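Chapter 2
The Joke That Got Loose

In this chapter
What a spoof news story borrows from a real one
How a joke loses its label
The borrowed number
Reading the byline, the dateline and the small print

On 19 August 2020 the humor site Bodama ran a story saying that the town of Zandden had banned its mayor from the internet for his own good. The piece had a dateline, a police spokesman and a quote from a neighbor who "always thought he typed too loudly." It also had a percentage. According to the story, 98 percent of residents felt safer already.

By dinnertime it had been shared more than 200 times by people who believed every word. By the next morning the Zandden town hall had put out a statement confirming that the mayor still had his password. The statement was shared by almost no one, which will surprise you less by the end of this book.

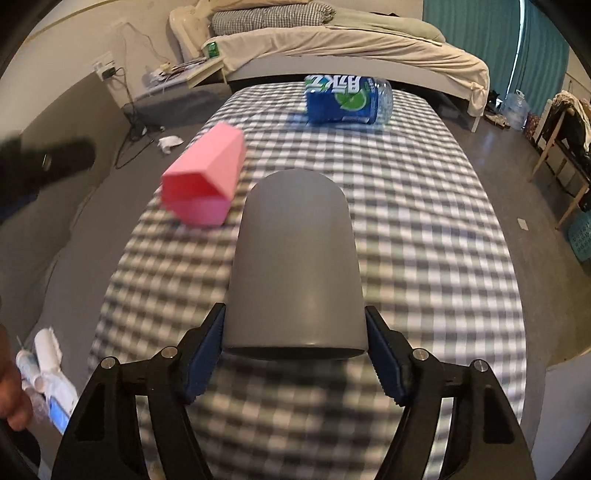
Jasper Boersma wrote to Bodama that week to say he had read the story twice, once on his phone and once out loud to his mother, and that at no point had either of them been told to laugh. If it was a joke, he wanted to know, where was the sign?

It's a fair question, and the site's editors answered it badly. They pointed out that the word "satire" appeared on their About page. So it did, in gray letters, at the bottom, two clicks away from anything a person would have seen. A reader who meets a story in a friend's feed never visits the About page. He gets a headline, a photo and the friend's comment, and the comment is usually "Wow."

This is what we will call label loss. A spoof starts life in a place where everyone knows what it is. Regular visitors to Bodama had already read about the bridge that was sent to counseling, and they arrived in the right mood. Then somebody copies the headline. Somebody else takes a screenshot and crops off the site's name to make it fit. Each step is small and lazy in the ordinary human way, and at the end of it a joke is walking around town in a suit.

The suit matters. Spoof news works by dressing like the real thing, and the writers at Bodama were good tailors. Look at what they borrowed for the mayor story: the place name in capitals, the flat tone, the phrase "it is being reported" with no hint of who might be doing the reporting. Real newspapers use that phrase too. The Leemans Courier, which picked up the story on page 31 and ran it straight, used it again.
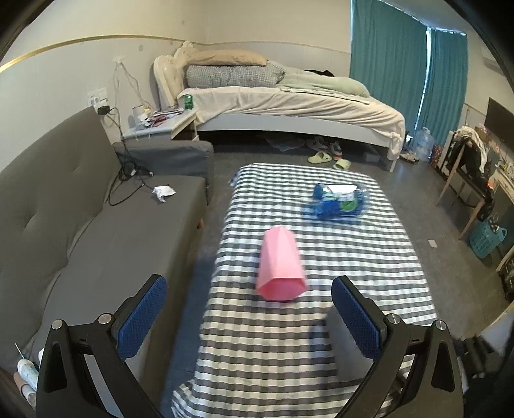
The number did a good deal of the work as well. A claim that most residents feel safer sounds like an opinion. A claim that 98 percent do sounds like somebody went door to door with a clipboard. Before you trust a figure in a news story, find out who collected it, whom they asked and when. In this case the answers are nobody, nobody and never.

You might expect the Courier to have blushed. It printed a correction in October, under an ad for Grevau garden sheds, and the correction misspelled Bodama.

Before you read on

Find a spoof news story from a site you know well. Copy out the headline and first paragraph by hand, leaving off the name of the site, and show them to someone who doesn't follow it. Write down the first thing they say. Keep your notes, as you will need them for the exercise on bylines.

2.1 What a headline promises

A headline makes a small deal with the reader. It says that something happened, that it happened to someone, and that the paragraphs underneath will back this up. Most people never go down to check. We begin with the verb, which is where spoof writers tend to hide the joke.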